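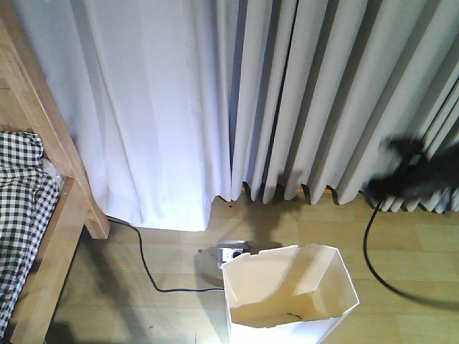 Womero Home Robotics Club
Minutes of the open day and the short meeting after it
5 November 2022

Present: Shona Ormsby (chair), Angus Pirihi, Tzu-hsuan Kong, Warrick Quinlan, and me, Chantelle Adams, on the notes again. 19 visitors signed the book, and I think a few more slipped past me while I was hunting for the milk.

Apologies: none received, although Shona did apologize for the parking.

1. Minutes of the last meeting
Taken as read. Warrick wanted it put down that he said "cables" and I wrote "tables." Corrected, sorry Warrick!

2. Welcome
Shona opened the doors a bit before ten and gave her talk in the hallway, mostly so people could get their coats off. She explained that the club works in regular rooms in a regular house, with the furniture left where it is, and that she'd like visitors to stay on the rug side of the bedroom door while the arm was moving. Everybody did, apart from one very small boy who was brought back twice.

3. Bedroom demonstration
Angus ran this one with Tzu-hsuan on the laptop. The job was the open white box on the floor between the bed and the curtains: bring the gripper in from the side, get a finger up to a corner of the box, back off, and come in again. I know that doesn't sound like much written down, but we had people three deep in the doorway and hardly anyone left before the end.

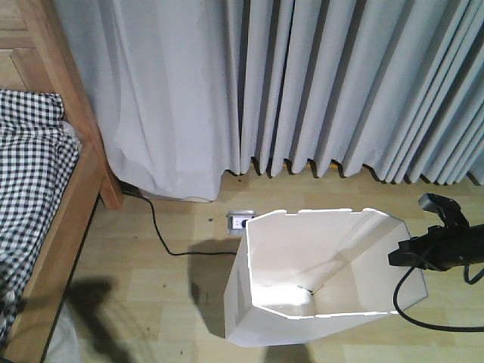 Bedroom demo: the gripper at the right-hand corner of the box.

Angus talked the whole way through, which I liked. He said the corners are harder than they look because the box has so many sides to it, none of them quite square to each other, and the light in that room throws shadows all over the floor. A lady from the Halliday library group asked why we don't close the curtains properly or use a darker box. Tzu-hsuan said we could, but then we'd only know how it does with a darker box. She wrote that down, so I have too.

The other questions I managed to catch:
– Can it make the bed? (No. Angus would like it to.)
– Is somebody steering it? Tzu-hsuan said that for this demo she starts each run by hand and can stop it from the keyboard, but the reaching is done by the program.
– What happens if it catches the curtain? Angus said you stop, back up and start over, and he has had plenty of practice.
– How long did it take to get this far? Since February, on and off.

We ran the demonstration 7 times in all. Tzu-hsuan has the log and will send it around. Warrick asked if she could please send it as something he can open this time.

Shona raised the cable that hangs down from the gripper and loops across the floor. It's fine while everyone stays by the door, but she'd like it tied up higher before we have schoolkids through. Angus thinks if it's tied too tight it will pull on the arm when it reaches. They went back and forth on this for a while (quite cheerfully) and agreed to try two ways of doing it and see.
Action: Angus and Shona, before the next visit.

4. Kitchen table
Warrick had the Torton kit out for people to handle, with the power off. It was very popular with the under-tens and also with somebody's grandfather, who has offered us a box of bearings. One small screw is missing. If you find it in your shoe, it's Warrick's.

5. Money
The donation jar and the cake table came to $559 between them, our best so far by a long way. Thank you to everyone who baked, and to whoever made the lemon thing – I'd love the recipe. Warrick moved that we put the money toward the second arm, Tzu-hsuan seconded, all in favor.

6. Flarnum visit
The Flarnum makers' group had 2 people here and they've invited us over to see their sorting bench. Shona will write back and find out if they can take all five of us. I've offered to drive so long as no one brings the Torton kit in an open crate again.
Action: Shona.

7. Things to do differently
A bit of a free-for-all, so in no special order. More chairs in the hallway. A sign for the bathroom. Angus to wear the headset, as the people at the back couldn't hear him when he turned to face the bed. Tzu-hsuan would like a second screen by the door so visitors can follow what the program is doing, and Warrick has an old one in his garage he'll test.
Action: Warrick, screen. Me, chairs and sign.

8. Any other business
A green umbrella and a child's left mitten were left behind and are on the hook by my back door.

Closed at ten past four, after the dishes.

C. Adams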